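Student and Club Robotics > Manipulation projects > Sorting task: arm pushes blocks out of line after the first few

Page 1 of 1

somer_lab_k
Joined: October
Posts: 6

Hello all. I am in the second year of a technical college and our robotics club has a project for the spring open day. Please excuse my English, I write slowly and I check the words, but some will be wrong.

The task is like this. Small plastic blocks in different shapes and colours lie on a wooden board. The arm must push them with a plain round rod into groups by colour. There are no fingers and no suction, only pushing. Our teacher chose this on purpose, because last year's team used a gripper and spent the whole term on the gripper.

We have done 41 full runs now. The first two or three pushes are nearly always good. After this the errors become bigger, and by the end a block is often a finger's width away from where the program thinks it is. The stars are the worst. The cylinders sometimes roll around the rod and go off to the side.

The camera takes one picture at the start of the run. From that picture we plan all the pushes. I suspect this is the weak point but two of my team mates do not agree, they say the model of the push is bad and we must repair the model first.

What would you do?

oldgearbox
Posts: 1,188

Your suspicion is right. One picture at the start and then eight or ten blind pushes is asking for trouble. Every push adds a bit of error and you never take it away again. Take a new picture after each push and plan only the next one. You will lose a few seconds per push. Do it today, before anything else.

tinplate
Regular

I half agree with oldgearbox. New picture, yes. But if the push model is bad you will only see more often that it is bad. We had this in our school league team. We looked after every push and the thing chased one block all over the table for a minute like a dog with a ball.

What speed are you pushing at? And where on the block do you touch it?

somer_lab_k

Thank you both. The speed is slow, I would say walking speed for a beetle. We touch at the middle of the side that is opposite to the goal. For the stars we also calculate the middle, but a star has no real side there, it has a point or a valley. I think if the rod touches a point, the star turns, and if it goes in the valley, the star stays quiet and travels straight. We did not program this, we only observed it.

My team mate has an account here and she does the planning part, so I asked her to write about the test we do now. I paste her name as it stands on our club page.

oldgearbox

Good, let her write. And please some detail about the order of the pushes. That is normally where students go wrong. They plan the pushes as if each block were alone on the board.

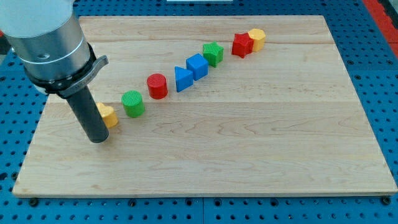
furnent_planner
Student, second year – push planning and test log, Somer robotics club

Good evening. I am the one who says that the model is bad, so I must defend myself a little.

We now begin every test with the blocks in a diagonal row across the board. Before, we threw them down by hand and each run was different, and then we argued for half an hour about which run was harder. With the row we can compare. There are two blocks of each colour, eight together, and the colours are mixed so that almost every pair has to be brought together from different places. Only the blue ones are already neighbours, the prism and the cube.

The rod comes down next to the yellow heart at the near end of the row. The other yellow one, the hexagon, is at the far end. So the yellow pair is the longest way of all, and it goes past everybody else. Our program wanted to do yellow first, because it sorts the colours by the distance and takes the longest first. I think this is wrong and I have said so since October, but the person who wrote it is proud of it.

The red star also stands directly at the hexagon. If you push one of them the other one can come too. My model does not know about this at all. For my model each block is alone in the world, as oldgearbox says. So you can take a picture after every push as much as you like, the plan is still made by somebody who believes that the star and the hexagon do not touch.

The board is made of three planks and we had the idea that the seams are a problem. We pushed a cylinder over a seam 6 times and over the smooth part 6 times and saw no difference. So please do not tell us to change the board – everybody who visits the lab tells us this.

tinplate
Regular

I was going to tell you to change the board.

All right. The star and hexagon thing is a real problem and it is not very hard. Before you push a block, check whether anything is within one rod width of its path or touching it. If yes, make a short push to separate first. It does not need to be clever. Push the free one away along the line where they touch, two or three centimetres, look again, continue.

And yes, longest first is a strange rule. Clear the middle, then do the long trips.

oldgearbox

I disagree about the middle. If you clear the middle first, you have to put those blocks somewhere, and the somewhere is in the way later. They have a whole plank free along the front of the board. Use it. Put the groups there, one colour after the other, starting from the end where the block is nearest. Then the yellow heart can go forward immediately and the hexagon comes round later along the edge.

mercado_bots

Reading with interest, we are a small club and do a similar thing with Bodico carts (driving carts, no arm, but also pushing). Two remarks from us.

First, we had much trouble with round objects until we stopped pushing them at one point for a long distance. We do many short pushes and go back a little between them, and correct the contact point each time. It is slow and boring to watch, but the cylinder stays in front.

Second, for the stars, somer_lab_k has already written the answer in his own post. Push in the valley. You know the angle of the star from the picture, so choose the valley nearest to the direction you want and accept that the path is a little crooked.

furnent_planner

Thank you, the valley rule goes in tomorrow. The angle we do have, but it is wrong sometimes. A star looks the same every fifth of a turn and our code jumps between the answers. For choosing a valley this jump should not matter, I think, all five are equally good. Is that correct?

mercado_bots

Correct. Only be careful if you average the angle over several pictures. The average of two equal answers is a wrong answer in between, probably a point.

furnent_planner

Oh. We do average. Over four pictures.

tinplate
Regular

There are your stars.

somer_lab_k

We have now done a few runs after the changes and I want to report. New picture after each push, the valley rule, no averaging of the angle, and the separation push from tinplate. The stars go much better. The cylinders are still bad on long ways, the short pushes from mercado_bots we have not programmed yet.

The separation push works when the pair is in the open. When they are near the edge of the board it once pushed the hexagon over the edge, and then the program stopped because it could not find all the blocks. We will put a border into the plan, 2 cm that the blocks may not enter.

About the order we still do not agree in the team. I like the plan of oldgearbox with the free plank at the front. My team mate wants to test both with the same row and count the pushes.

oldgearbox

She is right, test both. But write down which one you think will win before you start, all of you, on paper.

And the border needs to be wider than 2 cm if you bring the hexagon round the edge as I said. Otherwise leave my plan and bring it through the middle after the others are gone.

furnent_planner

I have written mine down. I also asked the person who made the longest-first rule to write his, and he wrote "longest first". We will test three.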